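Robot Cell Technician (part-time, 42 hours per month) – Trisent, Bailly site

Trisent is looking for one technician to look after the tabletop robot cell in our Bailly workshop. The cell has one white arm with a two-finger gripper, fixed at a white table, and it works every weekday with kitchen items and toy foods. The position is open from January and the contract is for one year, with possibility to extend.

You will be the person who knows this machine best. The programmers write the tasks, but they do not touch the hardware without the technician, and we would like to keep it so.
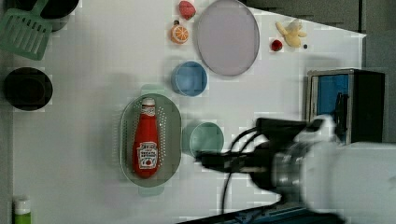 Your regular duties will be:

Check of the gripper every morning: finger pads, screws, opening and closing at slow speed. The pads are replaced after 1,000 grasps, also when they still look good.

Inspection of the cables at the wrist. They must have enough slack for the full turn of the last joint, but they must not catch on cups and handles. Most of our stops last year had their origin in this place.

Setting up the table according to the layout sheet, and cleaning it at the end of the shift. Dishes and toys have to be wiped also, as grease from the hands changes the grip.

Calibration of the arm against the table once per week, and after each collision.

Keeping the logbook in Clinano, our maintenance software. It has 1,119 entries for this cell and we read them, so please write in full sentences. 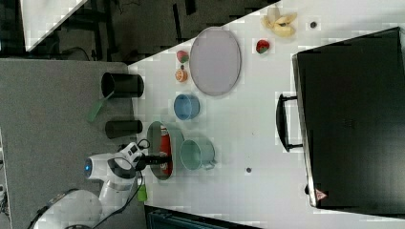
Small repairs are done on site. For larger ones the arm goes to our service partner Flallex, and you will prepare it for transport and do the restart when it comes back. The restart procedure has 177 steps – it is long, but it is well written, and a colleague will do it together with you the first time.

We ask for a finished training in mechatronics, electrical work or similar, or some years of practice with industrial machines. You should be able to read a wiring diagram and use a torque wrench correctly. Experience with robots is welcome but it is not a condition. The working language is English, and a simple level is enough.

We offer a permanent place at the workbench, flexible morning hours, paid travel to Bailly and two training days at Flallex.

Please send your CV and a short letter by 15th August to the Trisent office in Bailly, with the words "Cell technician" in the subject. Tell us in the letter about one machine that you have maintained and what was difficult with it. Selected candidates will be invited for a half day at the cell.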